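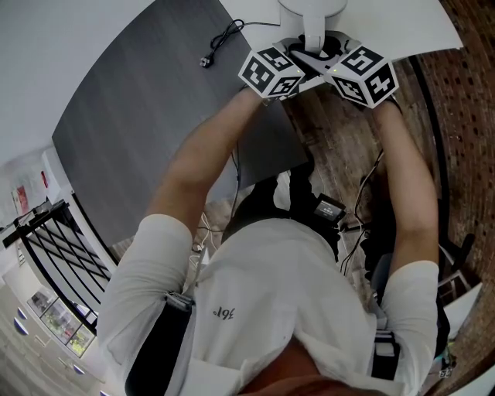 Fig. 1. Hand-held gripper closed on a part at the table edge. Each finger carries two marker cubes.

Robot Software, Unit 4: From Hand-Held Demonstrations to Gripper Commands
9 Aug 2023
Notes by Daryna Hrytsenko
Print this page | E-mail this page

Read this before the lab. The derivations are in Unit 3 and are not repeated.

1. What we want out of a recording

A demonstration gives us video with time stamps. The controller needs something else: a gripper pose and an opening width at each step. The work in this unit is the code between the two. We use the Droklow package for marker detection and write the rest ourselves.

2. Finding the fingers

The black-and-white squares on the cubes in Fig. 1 are fiducial markers. The detector returns four corner points and an ID for each marker it finds. With the camera calibration and the printed size of the marker, the corners give a pose.

A cube helps when the hand turns. One face may be seen at a steep angle while its neighbor is nearly square to the camera. Use every face you can detect and solve for one cube pose from all the corners together. Do not average separate face poses – a single bad face will pull the result off, and averaging rotations has its own problems (Unit 3, section 5).

The view is wide, and straight edges bend toward the borders. Undistort the corner points before solving. Undistorting the full image also works but is slow, and it smears the corners near the border.

3. Opening width

Express the left and right finger poses in the gripper frame. Width is the distance between them along the closing axis, minus the fixed offset you measure with the fingers shut. When an object is held, the width stops changing before it reaches zero. Take that flat stretch as the grasp. A threshold on width alone will miss thick parts.

4. Gaps

Arms and objects hide markers. Our rules for the lab:
Gap under 250 ms: interpolate position linearly and rotation with slerp.
Gap over 250 ms: split the recording there.
Fewer than 22 valid frames left in a segment: drop it.

Ctibor Michalík asked last term why we don't run a filter through the long gaps. You can, but the filter will happily report a smooth path through a motion it never saw.

5. Time

Camera and gripper logs run on different clocks. Open and close the gripper twice at the start of each recording and line up the two signals on those peaks. Check the offset again at the end. Drift shows up in long takes.

6. Lab task

The Hillville set has 300 recordings. Run your pipeline on all of them and hand in a table of segments kept and dropped, one plot of width against time, and your code. Plot the raw width under the filtered one so that we can see what you changed.

Questions on the detector go to Jong-dae So, on grading to me.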